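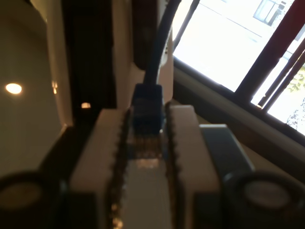 Work in June was given over to the cable insertion task, the second of the two tasks agreed with Zikmont under the Stotisden grant. The plan called for 300 remote-controlled demonstrations by the end of the month, and 300 were recorded. The operator drives the arm from a hand controller and sees the task only through the wrist camera, so the view down the fingers is what both the operator and the learned policy have to work from. With the blue connector gripped between the serrated edges, the plug tip stays in sight but the socket side of the task depends heavily on the light. Daylight from the window washes out the upper right of the view, while the gripper itself stays dim. Exposure is now locked at the start of each session.

Of the 300 recordings, 200 passed review and went into the training set. Most of the rejected ones failed for one of two reasons: the connector had turned in the grip before insertion, or the operator paused long enough that the policy would have learned to stop. Rejected recordings have been kept and labeled by cause.

Sushil Sisodia rewrote the part of the control software that scales hand motion to arm motion. Scaling now drops when the fingers close, which gives finer control near the socket. Operators needed 30 minutes of practice with the new setting before their recordings were accepted.

Hand-guided teaching at the Dekker bench was tried for the same task and set aside. Moving the arm by hand gave smooth approach paths – but the push on the wrist hid the contact forces at insertion. It remains in use for the tray loading task.

Open items:
Blinds for the window by the bench. Quote received, order not placed.
Spare finger set from Mutness. Delivery date not confirmed.
Storage for raw video. The current disk will not hold another full month of recording.

Training on the reviewed set starts next. Results on the test sockets will be given in the next report, with failures listed by cause in the same way as the recordings.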